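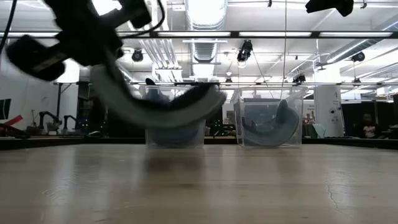
Ornis – student press archive, Puvstead School of Journalism

Text of the school's training newspaper, one file per article. Readme last touched 3/1/25. Still missing bits, see Known problems.

What's in it

articles/ – plain text, UTF-8, body only
meta.csv – headline, byline, issue number, page, section
issues.csv – one row per issue, with cover date where we have it
skipped.txt – pages we gave up on

Sections are what the paper called them at the time. So "Campus" and "School Life" are the same thing, different editors. Not merged. Merge them yourself if you want.

Where it came from

Bound volumes in the Mizuno reading room, plus the loose anniversary issues. Pages were scanned, then run through Bendeo for the text. Front pages checked by hand, inside pages mostly not. Ads, crosswords and staff boxes left out. Letters to the editor are in, with home adresses stripped.

Speeches printed in full (opening ceremonies, graduation, the founding day ones) have type = speech in meta.csv. They're long and they repeat each other a lot. Drop them if you're counting words.
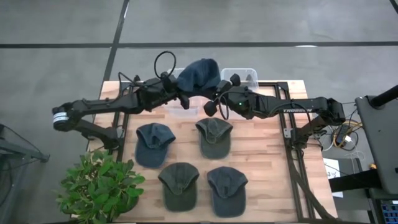
Bylines are as printed. Initials stay initials, pen names stay pen names. We know who some of them are and we're not adding it, people asked us not to.

Known problems

– 2 issues have page 1 and page 4 swapped
– accents lost in the older volumes, names get hit worst
– columns run together on the sports pages, sorry
– August issue is a double, numbered as one in issues.csv
– captions sometimes land in the middle of the article above them
– anything under 50 characters is probly a stray headline, safe to filter

Splits

Test set is 100 articles, fixed, list in test_ids.txt. Everything else is train. No dev set yet. Please don't reshuffle and then report against our numbers.

Use

Teaching and research fine. Reprinting whole articles – ask first, the writers kept their rights.

Contact

Mathis Tessier, archive desk. Scan errors go in the tracker with the issue number and page, not by email.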